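Section 5. Washing and Refitting the Taltia Bedding Set

1. Remove the pillowcases and sheet. Close all fasteners.
2. Wash at 30 °C with mild detergent. 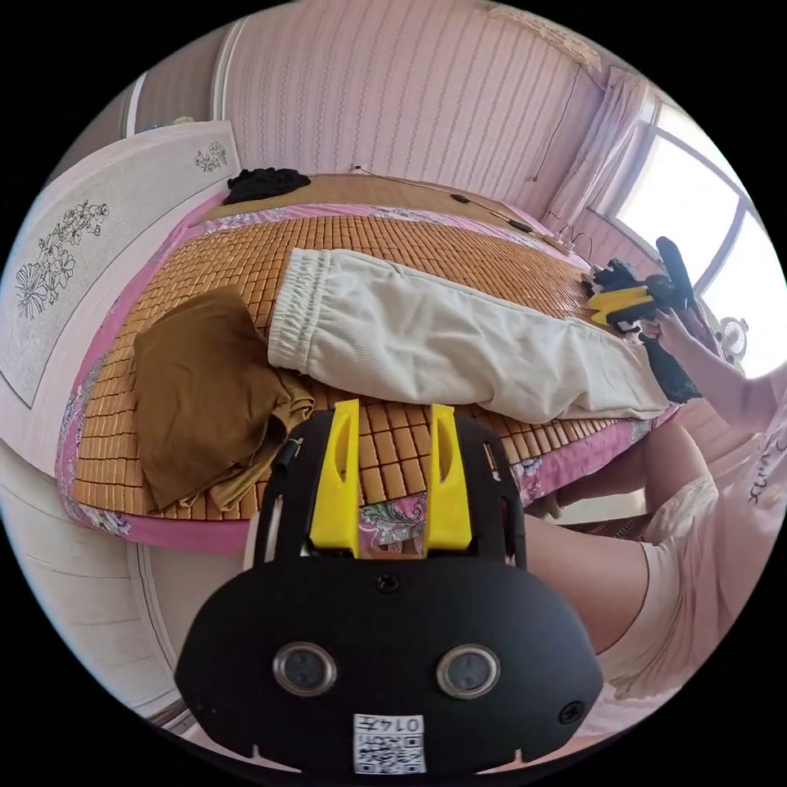 May the set be washed with towels?
Towels should be washed separately, as they leave lint on the fabric.

3. Line dry, or tumble dry on low for 18 minutes.

CAUTION: Do not use bleach. 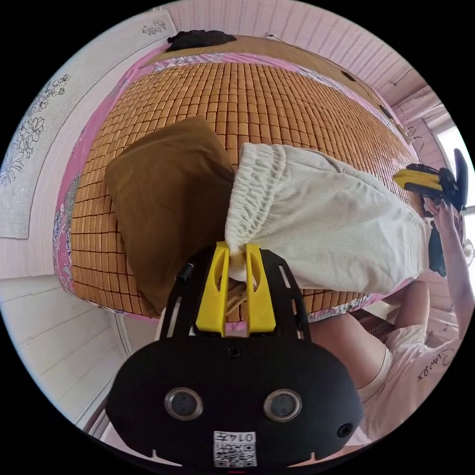
4. Refit each item only when fully dry. Store spare items in a closed cupboard.

Note: Replacement parts are listed in Section 17.

© Hunt Vatmont Household Textiles | Contact | Back to top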